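The textile mill in Vandton only opens its doors to the public once a year, in November, and I have been meaning to go for as long as I've lived within driving distance. This year I finally put it on the calendar, filled a thermos and drove over the hill in the rain with the heater going full blast.

It's a blanket mill, if you don't know it. Batari Blankets, big brick building down by the river, sawtooth roof, a sign you can see from the highway. My grandmother had two of their blankets, the heavy plaid kind with the satin edge, and one of those is still on the back of my couch with a dog-chewed corner. So I was already a fan before I got there (and I'm telling you that so you know how much to trust me).

Parking was in a field. Wear boots. I wore sneakers and had wet socks by 9 in the morning, and they stayed wet through lunch. A shuttle bus runs from the field to the front gate, but the line for it was so long that most of us just walked along the river path, which was pretty anyway, all yellow leaves and fog.

At the gate you get a paper wristband and a tour time. Mine was 10:15, tour group 22, and I had a good half hour to kill in the yard, where there was a cider stand and a woman selling mittens made out of mill scraps. I bought mittens. I was cold!

The tour starts in the wool room, and the smell hits you before you're through the door. Warm, greasy, a little like a barn and a little like a crayon box. The bales are stacked way over your head and each one has a tag with the farm and the grade on it. Our guide pulled a handful out of an open bale and passed it around, and my hands were soft for the rest of the day. She said most of the wool comes from the Crenshaw valley, with some finer stuff bought in for the baby blankets.

Then carding, which was my favorite part of the whole day. The carding machines are enormous, long rows of rollers covered in tiny wire teeth, and the wool goes in one end as clumps and comes out the other as this floating, see-through web, like fog you could fold. One of the machines is 80 years old and still runs every shift. The man minding it had a little brush on a string around his neck and kept reaching in to flick out bits of straw, so fast I couldn't follow his hand. A kid in our group asked him if he'd ever gotten his sleeve caught and he held up his arm to show her that he was in short sleeves. In November. In an unheated building.

Spinning is next and it's LOUD. They hand out foam earplugs at the door and you should use them. I couldn't hear a word of what the guide said in there, but I could have watched the bobbins fill up all morning. The colors they had going were a mustard, a dark green and a kind of brick red, and I spent the whole time redecorating my living room in my head.

The weaving shed is up a flight of iron stairs. There are 21 looms up there, and the guide told us that a plain blanket takes less time on the loom than a lasagna takes in the oven, while a pattern with a border can tie one up for half a day if a thread breaks in the wrong place. The pattern cards for the old plaids are kept in a wooden cabinet along the wall, and she let us open the drawers. I found my grandmother's! Same plaid, same green stripe. They call it Hello, which made me laugh out loud, and apparently it got the name when it was the first thing you saw inside the cover of their old catalog. I stood there holding up the line and got a little teary about a piece of cardboard.

After weaving comes what they call wet finishing, and you only see that through a window. The blankets come off the loom stiff and flat and kind of disappointing, and they get washed and beaten and shrunk until they feel like a blanket. I had no idea they lost so much width in the wash. The brushing happens after that, with more wire teeth, and that's where the fuzz comes from. I always figured fuzz was just something wool did.

The last building is the one most people seemed to rush through on the way to the shop, and I'd say slow down. It has the sewing tables, where the satin edge goes on by hand-guided machine, and the mending tables, where women with very good lamps and very thin needles look over every blanket for pulled threads. Past that there's a long talk on care and storage, with chairs, thank goodness. I took more notes there than anywhere.

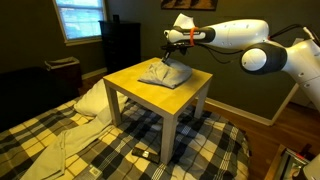

Can you put a wool blanket in the washing machine?

The mill says to go ahead if your machine has a real wool cycle, with cold water, a small amount of wool soap and the slowest spin you've got, and then to dry the blanket flat and away from the radiator. Airing it outside on a damp day will do the job most of the time, though, and the woman giving the talk washes hers only once every 3 years.

I have been washing my grandmother's every spring on warm, so that explains the shape it's in. You can brush the fuzz back up with a soft clothes brush, always in the same direction, and I've tried it since and it looks nearly new on one side. Moths were the other big topic. Cedar smells nice but wears off, lavender is about the same, and what they do in their own stockroom is keep everything clean, take it out and shake it, and put anything suspicious in the freezer in a sealed bag for a couple of weeks. Fold it along a different line each time you put it away, too, or the crease will wear thin.

Lunch was in the old dye house, at long tables with benches. Lamb stew or a vegetable one, a roll, and apple cake. I had the lamb and it needed salt. The apple cake was excellent and I went back for another piece and paid full price for it, no shame. If you want a seat, eat before noon, because once the bigger tour groups let out the place fills right up.

And then the shop. Oh, the shop. The seconds are in bins along the back wall and they are the reason half the county shows up. A second might have one slub in it that you'd need a flashlight to find. The plain ones in gray and oatmeal were gone by the time I made it over there, so if that's what you're after, book the first tour and do the shop before lunch. I came home with a mustard throw, a bag of yarn ends and a crib blanket for my sister's baby, who isn't here yet and will own better bedding than I do.

A few practical things. The iron stairs are steep and there's no elevator to the weaving shed, but they'll let you sit in a ground floor room and watch it on a screen, and a couple in my group did that and said it was fine. Restrooms are by the dye house only. Strollers aren't allowed past carding. You can take pictures everywhere except the pattern cabinet, which broke my heart a bit. The card reader in the shop was down for a while when I was in line, so bring cash. And the field parking gets worse as the day goes on. I needed a push to get out, and the two teenagers who gave me one got mud up to their knees for it, so I handed over the rest of my cider donuts.

I'm going back next year for the Hello plaid. They only weave it to order now, and the wait is long, but I put my name on the list before I left.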